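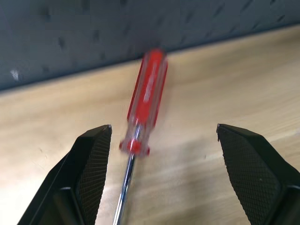 A screwdriver with a transparent red handle and a flared collar where the handle meets the shaft.

Screwdriver handle

A screwdriver handle is the part of a screwdriver that is held and turned by the user. It is fixed to a metal shaft, also called the shank or blade, which carries the tip. The handle transfers the turning force of the hand to the shaft and is usually several times thicker than it, so that more torque can be applied with the same grip. Handles have been made of wood, hard rubber, metal and many kinds of plastic. Clear or tinted plastic handles are among the most familiar types found in household toolboxes.

Materials

Early screwdriver handles were turned from hardwoods such as beech, ash and boxwood. Wood is comfortable to hold but can split when struck and loosens on the shaft as it dries. In some wooden handles a metal ferrule was fitted at the lower end to keep the wood from splitting.

Plastics came into wide use for handles in the first half of the 20th century. Cellulose acetate and the related cellulose acetate butyrate are common choices for transparent handles. Both are tough, take color well and can be shaped by extrusion or injection molding. Acrylic is clearer and harder but more likely to crack under a blow. It is often difficult to tell these plastics apart by eye.

Many handles made since the 1980s have a hard inner body covered by a softer layer of thermoplastic elastomer. The soft layer improves the grip of damp or oily hands, though it may wear away sooner than a hard handle would.

Shape

Most hard plastic handles have flutes or ridges running lengthwise. These keep the hand from slipping around the handle as it turns. The top end is normally rounded so that it can be pushed with the palm. Many handles widen again at the lower end into a collar or flange, which stops the fingers from sliding down onto the shaft.

Handle length and diameter vary with the size of the tip. Short, thick handles are used on stubby screwdrivers for work in tight spaces. Precision screwdrivers have thin handles, often with a rotating cap that is held under the index finger while the thumb and middle finger do the turning.

Color

Tinted handles may be a single color throughout or may combine a clear outer body with a colored core. In the second type the core shows through the clear plastic, and the outer part can take on a paler shade of the same color. Color is sometimes used to mark the tip type or size, but there is no single system shared by all makers. The Trurnik catalog of tools, for instance, used red for slotted tips and yellow for cross tips, while Guillot gave every handle in a set the same color.

Attachment to the shaft

In molded handles the plastic may be formed directly around the end of the shaft. In others the shaft is pressed into a hole in a finished handle. Flattened wings or knurling on the hidden part of the shaft keep it from spinning. Shafts are commonly plated with nickel or chrome to resist rust.

Aging and care

Cellulose-based handles may give off a sharp smell, compared to vinegar or rancid butter, and develop a white film on the surface. The film can often be removed with warm soapy water and a soft brush, but it may return if the tool is kept in a closed drawer. Strong solvents such as acetone soften or cloud the plastic and are not suitable for cleaning. An ordinary plastic handle should not be relied on for protection against electric shock. Insulated screwdrivers are made and tested separately for electrical work.

Collections

The Dorkbridge Tool Museum holds 1,967 hand tools, of which 568 are screwdrivers. A catalog of the plastic-handled examples was prepared by Hye-jin Shim and Róisín Dolan and lists 12 handle patterns by flute shape and collar type.

See also
Ferrule
Hand tool
Nut driver
Screw drive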